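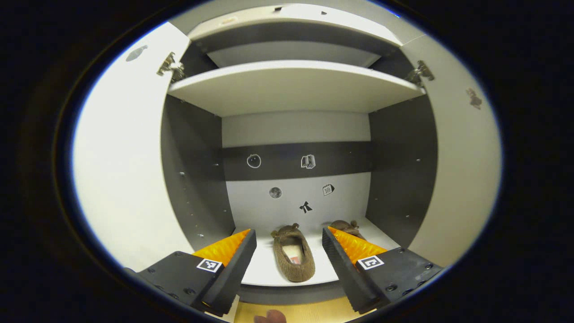 Figure 3. View into the open storage cabinet, with the two gripper fingers in front.

4. Retirement announcements and attendance in lower-league baseball

In this section we examine if a player who announces his retirement before the end of the season brings more spectators to the remaining home games. The question was studied before for the large leagues, but the small clubs have a different public. Many of their spectators live near the ballpark and know the players personally, and we expected for this reason that the effect would be stronger and shorter.

We collected the attendance records of four clubs, which we call by the names of their towns: Pridum, Vekell, Molefe and Tulow. The clubs gave us their gate books, and Iason Kalogeropoulos compared the entries with the reports in the local newspapers. When the two sources did not agree, we used the gate book. Games that were stopped by rain before the fifth inning were removed from the sample, also in the cases where the tickets stayed valid for a later date. After this step we had 35 retirements for which the date of the announcement is known.

The announcement is not always easy to date. At Molefe, the older players usually told the club first and the public heard it some weeks later, often during a radio interview. We take the first public mention as the date. In three cases the player changed his mind during the winter and came back in the spring. We kept these cases, as the spectators could not know it at the time of the game.

The largest crowd in the sample is 1605 and belongs to a last home game at Vekell. This number must be read with care. The same evening had a reduced ticket price for families, and the visiting club was a close neighbor. When we leave this game out, the estimate for the last home game becomes smaller but keeps its sign. For the other games between the announcement and the last one, we see no clear change in any of the clubs.

A second result concerns the timing. Players who announced in July did not bring more people to the final game than players who announced in the last week of the season. We think that a late announcement is enough for a public which lives close to the ballpark – the news travels quickly there, and most tickets are bought at the gate. The position of the player also matters less than we expected. Pitchers are a special case, because the spectators cannot be sure that a pitcher will appear on the given day, and we treat them separately in the next section.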